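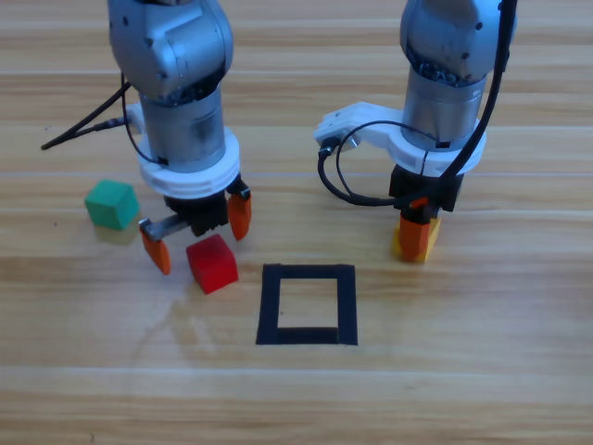
Última actualización: febrero

Inicio | Cocina | Taller | Suelos | Orden | Contacto

Mesas de madera clara y cubos de colores: manual de convivencia

La madera clara es preciosa en la tienda. En casa es un cuaderno donde todo el mundo apunta cosas sin pedir permiso: el cerco del café, el rotulador del colegio, la cinta que alguien pegó «solo para una tarde». Después de años con una mesa de este tipo en el cuarto de trastear, esto es lo que hago para que siga pareciendo madera.

Quitar el polvo

Siempre a favor de la veta. En una mesa con la veta a lo largo, el paño va de izquierda a derecha y vuelve, como quien plancha. Los círculos déjelos para los cristales del coche. Paño de algodón, apenas húmedo, y otro seco detrás. Si al pasar el primero queda un charquito, eso ya es fregar, y la madera se lo cobrará en invierno.

Las vetas oscuras no son suciedad. Lo digo porque yo le dediqué una mañana entera a una, con bicarbonato y bastante fe, y lo único que conseguí fue una zona más clara con forma de riñón que todavía me saluda. Antes de frotar, mire la mesa agachado, a contraluz: la suciedad está encima y brilla distinto. La veta está dentro y le da igual lo que usted opine.

Marcas y cinta

Para señalar una zona de trabajo, un cuadrado negro en el centro es comodísimo: lo de dentro está en uso, lo de fuera espera. Funciona con piezas, con tornillos y con niños de cierta edad. Lo que conviene pensar antes es con qué se hace.

Con cinta, elija una de pintor o de tela de las que se despegan bien y cámbiela cada 3 meses aunque siga entera. La cinta vieja no se despega, se muda a la madera. Si ya le ha pasado, secador en tibio, una tarjeta de plástico caducada y paciencia. Los restos de pegamento salen con una gota de aceite de cocina; luego se retira el aceite con agua y una pizca de jabón neutro, y se seca enseguida.

Con rotulador permanente, la solución es que le guste el cuadrado. Silvana Furtado me escribió para recomendar alcohol en un bastoncillo. Lo probé en el canto de abajo y se llevó el rotulador, el barniz y parte de mi optimismo. Si lo intenta, que sea también por debajo.

Cubos de madera pintados

Rojo, verde, amarillo: los cubitos de toda la vida, que acaban en todas las mesas. Si son de pintura mate, cogen la grasa de los dedos con verdadero entusiasmo. Agua tibia, una gota de jabón, paño bien escurrido y a secar sobre una rejilla, girándolos de vez en cuando. Nada de remojo y nada de lavavajillas (sí, me lo han preguntado, y más de una vez).

No los guarde apilados si están recién pintados o recién barnizados. El verde sobre el amarillo queda muy bonito hasta que los separa y descubre que ahora tiene un cubo verde con un parche amarillo y otro al revés. Déjelos sueltos una semana larga. Si ya se han pegado, un rato en la nevera dentro de una bolsa y un giro seco, sin palanca.

Para un cubo desconchado: lija de grano 200, muy poca, hasta que el borde del desconchón deje de notarse con la uña. Quite el polvo, dé una mano fina, espere, dé otra. Casi 40 minutos entre manos me bastan en verano; en invierno lo dejo de un día para otro y me olvido. Las esquinas, mejor un poco romas. Una arista viva se desconcha antes y además marca la mesa cuando el cubo aterriza de esquina, que es como aterrizan siempre.

Si los va a usar un niño pequeño, compruebe en el bote que la pintura es apta para juguetes. Y mida los cubos antes de dárselos, que los muy chicos van directos a la boca.

Golpecitos y abolladuras

Una abolladura sin rotura de fibra sube con vapor, siempre que la madera sea maciza. Paño húmedo doblado encima, plancha templada, unos segundos, mirar, repetir. En chapado, ni se le ocurra, salvo que quiera aprender a encolar chapa, afición respetable pero larga. Gemma Goodall usa la punta de la plancha para ser más precisa. Yo la usé una vez y precisa fue, desde luego, la quemadura.

Cera o aceite

Elija uno y séale fiel. Cera sobre aceite tiene un pase; aceite sobre cera da una pasta que atrapa todo lo que vuela por la casa. Poca cantidad, trapo sin pelusa, y retire el sobrante antes de irse a cenar. El trapo con aceite se extiende al aire libre hasta que esté seco y tieso, nunca hecho una bola en el cubo de la basura, que algunos aceites se calientan solos y arden. Esta es la única línea de la página que no va en broma.

Pendiente para otra ocasión: los cercos blancos de los vasos. Tengo tres métodos y todavía tengo los cercos.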